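Re: [grip-eval] Skondar hand-held gripper kit, fabric handling, first notes
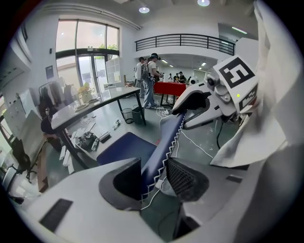 From: Rozália Kuruc
Role: evaluation engineer, list moderator
Date: May 2019

Replies inline, then the rest of the notes. The thread is getting long, so I cut the quote down to the questions.

> We are looking at the two-handed Skondar kit for a textile job and have
> the data sheet but no hands-on time. Three things are not clear from it.
> First, do the stock fingertip pads hold woven upholstery without the
> high-friction set? Second, how does marker tracking behave when one hand
> works behind or under the cloth? Third, is the price for the pair or per
> hand? The Kikeck quote we got in parallel is per hand and I want to
> compare like with like.

Pads. The black rubber pads are what we used for the seat cover work. On doubled upholstery fabric they hold well if the jaws meet the material square on. If they meet it at an angle, the load goes to one edge of the pad and the fabric creeps. It creeps slowly enough that the operator does not feel it through the trigger, and you find it later in the video. The mesh texture helps across the grain and does very little along it. I did not test the high-friction set. Katdale sells it separately and had none in stock.

A stitched edge is a different case from flat fabric. With raised stitching between the pads, the contact patch is smaller and the grip depends on which side of the seam you land on. We got better results pinching the panel just inside the trim and leaving the stitching outside the jaws. I would write that into the operator instructions for any trimmed part.

Tracking. The square markers sit on top of the housing, with another on the side face. The side marker matters more than the data sheet suggests. When the hand rolls past the point where the top plate is readable, the side one carries the pose, and the handover between them was clean in most of our recordings. The trouble is loose cloth. A sheet draped over the housing can hide both, and the software then holds the last good pose without raising a flag. It writes the frozen pose into the log as if it were a measurement. You have to look for runs of identical values. I have a short script for this and will send it to anyone who asks.

We logged 191 takes with the pair. I threw out every take with a frozen run longer than 300 ms, and all of those were takes with draped material. Rigid parts gave no frozen runs over that limit.

Price. It is for the pair, with one charger and one carrying case. Spare pads are extra. The Kikeck quote being per hand agrees with what I was told, so double it before you compare.

Other items, in no order:

The green status light is on the housing next to the markers. It is readable from the operator's position but small, and in a bright room with daylight I missed a change of state twice. There is an option for a tone. Turn it on.

The cable leaves the underside of the device and hangs down. For table work this is fine. For furniture, where you reach over and around a back panel, it drags on the work and can pull a loose cover with it. We ran it back along the forearm with two hook-and-loop straps. A right-angle connector would be a better fix. Rolland makes one that fits, but the latch is stiff and I would not want to change it often.

Camera. The cylindrical module stands proud of the housing. It gives a good view of the jaws and takes the first knock when you work close to a frame or an armrest. Ours has scratches on the barrel and none on the lens. I asked for a guard ring and was told July.

Weight is acceptable for 90 minutes with breaks. After that our operators started resting the lower hand on the part, and grip angle got worse along with everything that follows from it.

Calibration held over the whole test. We checked it at the start of each session against the printed board and did not need to redo it, including after one drop onto carpet from seat height. Storage is the bigger cost. The default settings fill a 600 GB drive faster than you would plan for, and the setting that drops the duplicate preview stream is two menus down under "Export," where I would not have looked for it.

On the original question, whether to buy for a textile job: for covers, panels and cushions that stay on a frame, yes, with the stock pads. For loose sheets I would wait until the firmware marks lost tracking in the log. I have filed that with Skondar along with two of the worst takes and will post the answer when I have it.

If anyone on the list has run the high-friction pads on coated fabric, please send pad wear figures. Raw numbers are fine.

Rozália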